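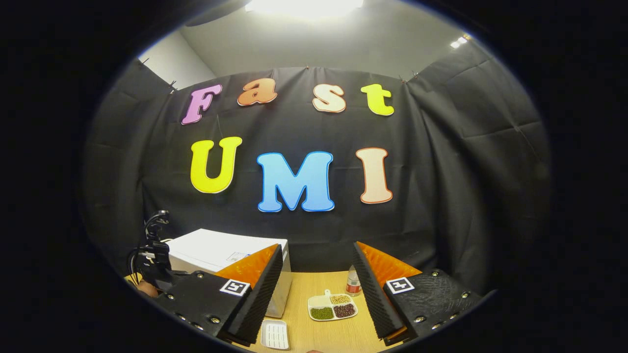
As letras de espuma no pano preto, presas por cima da mesa de madeira clara.

Comprei o conjunto de letras de espuma da Pandance a pensar que ia usá-lo uma vez e guardá-lo no armário. Pois bem, já decorei duas paredes e um fundo de tecido, e estou rendida!

O melhor são as cores. O M azul-celeste, com degradê do mais claro para o mais escuro e contorno branco, é lindo — e sobre o preto salta mesmo à vista. Gosto muito também das letras creme com contorno cor de laranja (o "s" e o "I"), que dão um ar de festa antiga. Misturei os dois tamanhos: as pequenas para "Fast", em cima, e as grandes para "UMI", em baixo. Lê-se bem do outro lado da sala.

São leves, e o tecido aguenta-as sem problema. Usei fita de dupla face, 2 tiras em cada letra grande. O meu F ficou um bocadinho torto, mas até lhe acho graça.

O pano já é outra conversa. É da Besson, prende-se com molas pequenas na borda de cima e vinca imenso. Passem-no a ferro antes de pendurar, eu não tive paciência e os vincos notam-se.

O conjunto traz 30 letras, e senti falta de mais vogais. Tirando isso, recomendo de olhos fechados, e em julho volto a usá-lo nos anos da minha sobrinha.

Nermina Berisha, 25 mar 2020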